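Droveo > Around the House > Sorting & Storage > FAQ

The Catch-All Bin: Your Questions, My Answers

I get a lot of mail whenever I write about catch-all bins (292 messages after the last one!), so I've pulled the ones that keep coming back into one page.
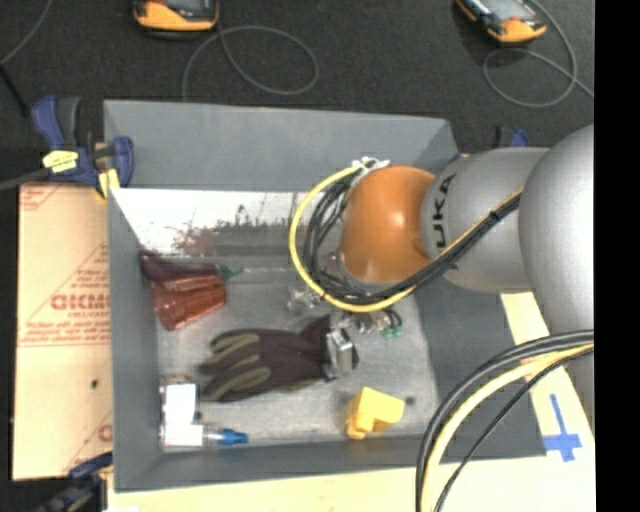 Work glove, reddish-brown cup, blue-capped white plastic thing, yellow block. A fairly typical mix.

Do I really need a bin for random stuff? Isn't that just a junk drawer?

It's a junk drawer you can see into, and that makes a huge difference in my house. A drawer closes and you forget about it until it jams. An open bin sits there looking at you. I use mine as a waiting room: anything without a home goes in, and on Friday I go through it. If you already put things away the minute you're done with them, skip the bin and please come live with me.

What counts as catch-all stuff?

Single gloves. Cups that wandered in from the yard. Plastic pieces you're pretty sure belong to something. Bottles that need a look before you decide if they go back under the sink. I draw the line at paper, and so should you. Once mail gets in there the whole thing turns into a filing cabinet and you'll never see the bottom again.

How big should it be?

Smaller than you want. You should be able to see every single thing in it without moving anything. I started out with a 40-quart tub and it was a disaster, I was digging through it like a dog at the beach. The one I have now is shallow enough that even small stuff like a clip doesn't get lost.

Sloped sides or straight sides?

Sloped, if you can find them! Things slide toward the middle where you can get at them, and your knuckles don't scrape so much. Straight sides stack better, so if the bin's going on a shelf with others, go straight. The Skiltolau one I used for years had straight sides and I liked it fine until a toddler sat in it.

Does the color matter?

A little. I like a pale bottom inside, light gray or white, so dark things show up. A dark brown glove on a black bin floor might as well be invisible. Clear bins are okay but they look messy from across the room and that bugs me more than it probably should.

The bottom of mine is all scuffed. Time for a new one?

Nope. Scuffs are fine. Cracks are a different story, especially in the corners. I did try lining mine with shelf paper once and everything stuck to it in July.

How do I keep it from sliding around on the table?

Clamps, if it's a work table. Two on one side hold it well enough for me, and you can tighten them by hand. On a kitchen counter I'd use that rubbery grip stuff you put under rugs. My neighbor Orestis Petridis swears by a strip of tape on the table marking where the bin goes, so it always ends up back in the same spot. I thought that was silly and now I do it too.

What do I do with one work glove?

Clip it! Put a small clip on the cuff and hang it where you'd look for the other one (mine's a nail by the back door). If the partner hasn't turned up after 7 weeks, it becomes the glove I use for cleaning gutters. Left-hand singles pile up at my place and I have no idea why.

Can I toss spray bottles in with everything else?

Empty and rinsed, sure. With anything in them, no. They leak when they lie on their sides, and then you've got cleaner on your gloves and in your cups. If you don't know what's in a bottle, don't sniff it to find out. Set it aside standing up and check how your town handles household chemicals. Also, please, no cups you plan to drink from in a bin with cleaning supplies.

What about weird plastic pieces nobody recognizes?

I keep a zip bag with the month written on it. June's bag had a Tsoukalas shelf foot in it that I'd blamed the moving company for losing. Whatever's still in there after nine months goes. Big chunky blocks and wedges get a pass from me, though, they're great for propping doors or leveling a wobbly planter.

How long does the weekly clear-out take?

With a song or two on, not long at all. I tip everything onto a towel, put the easy things back where they live first, then deal with the leftovers. Don't start with the hard ones! You'll stand there holding one odd bracket for ten minutes and then go make a sandwich.

My family just throws trash in it. Help?

Put a real trash can right next to it. Seriously. I moved ours 9 inches to the left of the bin and the candy wrappers stopped the same week. The little Beretti step can works for us, but a grocery bag on a hook would do the job.

Can I have more than one?

One per floor of the house, tops. I had one per room for a while and all I'd done was make more rooms to clean.

Got something I didn't cover? Write to me, Chrysanthi Papadakis, through the contact form, and tell me what's in your bin right now. I read them all, although I'm slow in the summer.

Filed under: Tidying, Bins & Baskets, Reader Questions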